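Progress Report to the Danzer Fund
Athlete Health Measures, Kamon Invitational Games
8th February

The organizing office submits this report on work completed in January under the health and safety grant. The Games will receive up to 820 athletes, and the testing plan has been approved by all 19 member federations.
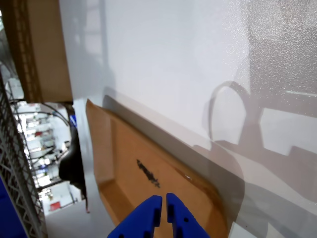
Cardboard tray, January.

Spending remains within budget. The contract with Helico for on-site testing was signed, and 600 test kits were delivered to the Kamon venue. Two federations have asked for later arrival dates; both requests are under review. 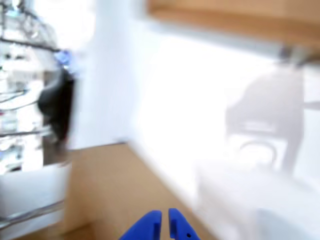

Two blue gripper fingers, wire shelving at left.

Training for medical staff began on schedule. The isolation rooms at the Sustik residence have passed inspection, but the shuttle timetable between the residence and the main arena is not final. 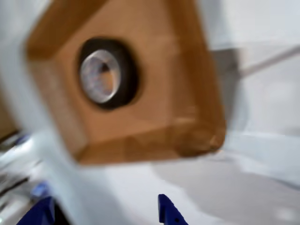
Flurina Aigner asked that the timetable be settled before the team leaders meet, as several squads cannot book flights without it. The office has accepted this request.

The second payment is requested under the terms of the grant agreement.
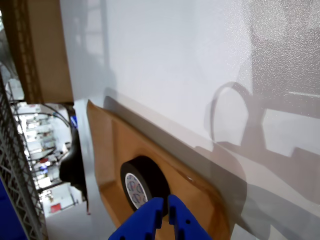
Tray on white surface.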